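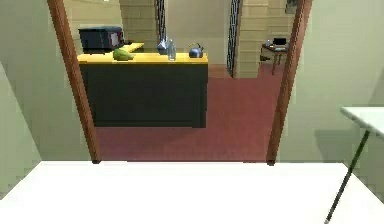
OK, so club volleyball tryouts. I coached the Flostcombe juniors for two seasons, and my whole talk is about serve receive, so if you came for hitting, sorry, wrong room! Start with your feet. I tell kids to think of a doorway with a white tabletop right in front of it, like the one on the screen: the ball is coming through the gap between those two wooden jambs, and your arms are the tabletop. Flat, straight edge, facing the gap. (Pause here, let them try it in their seats.)

Then the numbers bit. We logged 585 passes over the winter, and the bad ones mostly came from players still moving at contact. Mention the Kaplan gym, low ceiling, float serves all day long. Don't get stuck on the ceiling story.

Next, seams. Who takes the ball between 2 passers? Settle it before the whistle and say it out loud, every single serve, even when you feel silly.
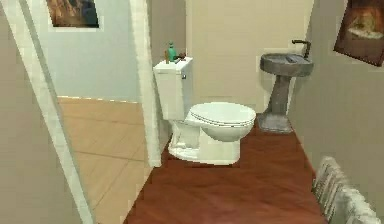
Cinora's coach told me after our match that she'd have her left passer take every seam ball and skip the talking altogether. Fair enough, and it works for them, but my kids froze when we tried it. Read that out, then ask for hands: who calls, who has a rule?

Drill: 7 serves each, rotate, no do-overs. Grilex tournament in March is when it clicked for us.

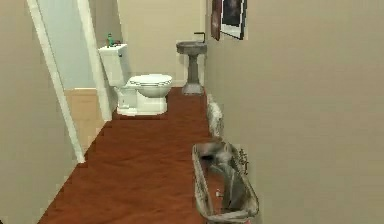 Slide 3: narrow room, brown floor

Last part is libero swaps. Keep it short, then questions, and leave the balls out for anyone who wants to stay and pass.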